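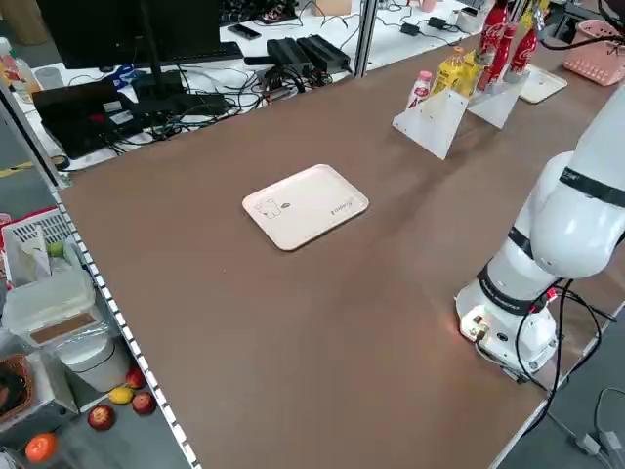

The brown work table at the Warnus packing site in Trutberg, with a robot arm at right and drinks on the stands at the far end.

Warnus puts robot arms on drinks orders, moves packers to checking and fruit

TRUTBERG, October 14, 2024

Warnus, the grocery packing company on the east side of Trutberg, has handed part of its drinks work to robot arms and changed the jobs of 13 people who used to do it by hand.

The arms take bottles from a stand and set them on trays. People still fill the stands, check the trays against the orders and pack the finished bags. Fruit, bread and anything in a soft package is still picked by hand.

The company started the change in August with one table. It employs 52 people at the site and says no one has been laid off as a result. Two temporary contracts that ended in late summer were not renewed, which the company says had been planned before the arms were bought.

"The drinks table was the job people asked to be moved off," said Urho Kinnunen, the site manager. "You stand in one place and turn from the stand to the tray all morning. We had more sore shoulders from that table than from the loading dock."

Under the old system each packer at the drinks table worked a full shift there, with a change of station once a week. Now a packer spends two hours as what the company calls a table lead, then moves to another station. The table lead loads the bottles, clears the trays and stops the arms when something goes wrong.

Ikechukwu Mohammed has worked at Warnus for six years and was among the first to be trained as a table lead. He said the first weeks were slow, and that he spent much of his time setting bottles upright and starting the job over.

"It would go for the bottle and come away with nothing, and then it would wait for me," Mohammed said. "By the time I walked over and reset it I could have done the whole order. It is better now. I would still be faster on a short order. On a long one, no, because I get tired."

He said the biggest change for him was the amount of looking. The old job could be done while talking to the person at the next table. A table lead has to read each order off the screen and compare it with what is on the trays.

"My arms feel fine when I go home. My eyes don't," he said.
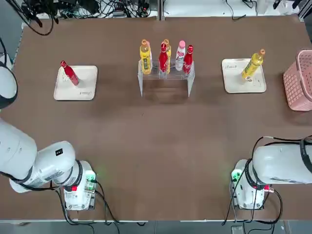 Two arms at the drinks table. Bottles wait in a clear rack, with one bottle on each of the two white trays.

Warnus says the table now handles up to 300 bottles in a shift. That is fewer than a practiced packer can move, and Kinnunen said the company does not expect the arms to match a person on speed this year. The gain, he said, is that one person can look after the table and prepare the fruit orders in between.

Mohammed and several of his coworkers dispute that last part. They say the fruit station is too far from the table to do both jobs, and that orders back up when the arms stop while the lead is elsewhere. The company moved some of the fruit bins closer in September and has agreed to review the arrangement again before the holiday season.

The system was set up by Indadska, a small engineering firm that also services the conveyor at the site. Its technicians were in the building every day for the first month. They now come twice a week and answer calls the rest of the time. Table leads can restart the arms and report a fault, but they are not allowed to change any settings.

Some packers would like that to change. At a staff meeting last month, a group asked for a longer course that would let them handle more of the faults themselves, with a pay grade to go with it. The current training takes two days and does not come with a raise.

Kinnunen said he supports a longer course but could not give a date for it. A decision on pay will be made by the company's head office as part of the regular wage talks, he said.

Other rules have been settled. A table lead may not reach over the table while the arms are moving. Hair has to be tied back and loose sleeves are not allowed. The site has also dropped its old hourly target for drinks. Packers had complained that they were being held to a number set for hand work while they stood waiting on a machine.

The drinks orders come mostly from Hà, a chain of small food shops that buys mixed bags of soda, juice and snacks from Warnus for its lunch counters. The company chose those orders for the first table as they repeat from day to day and use a short list of bottles. Orders from private homes, which vary a good deal more, are still packed entirely by hand.

Warnus has given itself 40 working days to decide whether to set up a second table. Kinnunen said the answer will depend on how often the first one has to be stopped, and on whether enough packers want to be trained. Six of the 13 people from the old drinks crew have signed up as table leads so far. Most of the others have moved to fruit or to the loading dock, and one has gone to the office to handle customer complaints.

Mohammed said he plans to stay on as a table lead through the winter and then ask for a turn on the dock.

Staff at the Trutberg site can sign up for the next two-day training at the shift office. Places are open to packers from all stations, including those on part-time contracts.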